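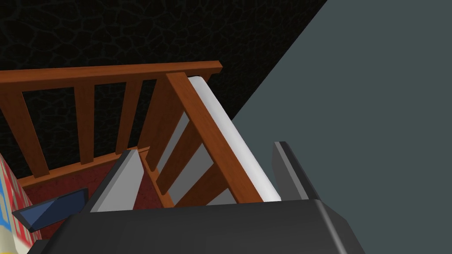
Getting your writing hour back (household tips for people who write at home)

Quick page this time, I have a chapter due. These are the things that keep my house from eating my writing time. Most came from readers of the newsletter, a few are mine.

Before you sit down

Run the dishwasher first. The noise covers the street and when it stops you know you've done a decent stretch.

Kitchen timer, not the phone. Phone stays in the bread box. Yes, the bread box.

Put dinner in the slow cooker before word one. Beans, onion, broth, lid on. If you wait til the end of the scene there's no dinner.

My target is 500 words before lunch. On a good day 1,000. I used to write the number on the fridge -- quit that, the kids started adding zeros.

The desk

Clear it at night. Mornings I'm useless and will sort paper clips for an hour.

Coffee rings on a wood desk: dab of plain white toothpaste on a soft cloth, rub with the grain, wipe off. Try it someplace hidden first. Gel kind doesn't work.

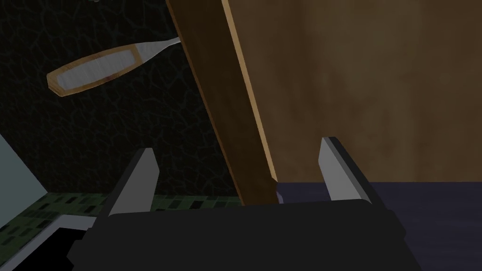

Still there after two tries? Leave it alone and put the lamp on top.

Sticky keys -- unplug the keyboard, turn it over, tap. Cotton swab with a little rubbing alcohol for whats left. Go easy on the alcohol.

Ink on your sleeve, blot, don't rub. Same alcohol. Paper towel underneath so it doesn't go thru to the back.

Notes all over the house

Index card and a golf pencil in every room. Bathroom too. I got half the plot of Brarotholm while scrubbing the tub.

Empty every pocket before laundry. Ashton Treloar wrote in to say he washed a whole ending. Dried it on the oven door and could read maybe a third of it.

One shoebox for all of it. Sort it when the draft is done, no sooner. 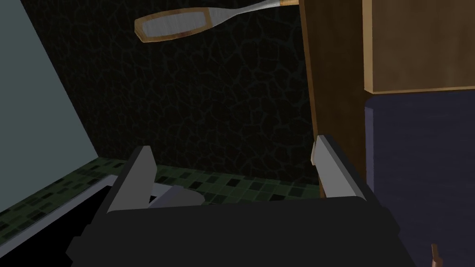
Printed drafts

Print on the back of old drafts. Big X thru the used side or you will edit the wrong book.

Binder clips, not staples. Red pen lives with the scissors in the kitchen drawer.

More in March if the revision lets me. Send yours in, short ones please.

Posted November 2024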